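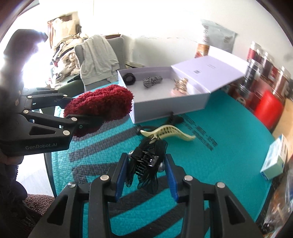

Students learn patience from a hair clip faster than from any lecture, according to the lead instructor of the Porkcombe after-school robotics club, and the club's spring project seems to bear that out. Members have been practicing with hand-held grippers all term, picking up hair accessories and other small household things, and they will show the work to families and neighbors at Dandwood Hall on April 26, 2019, beginning at 4 p.m.

The project, which the students named Clillora, has brought together 11 teams from grades six through eight, and we could hardly be prouder of every one of them! Admission is free, there is seating for 80, and visitors of any age are warmly invited to stay afterward and try a gripper themselves.

270 shares | 11 comments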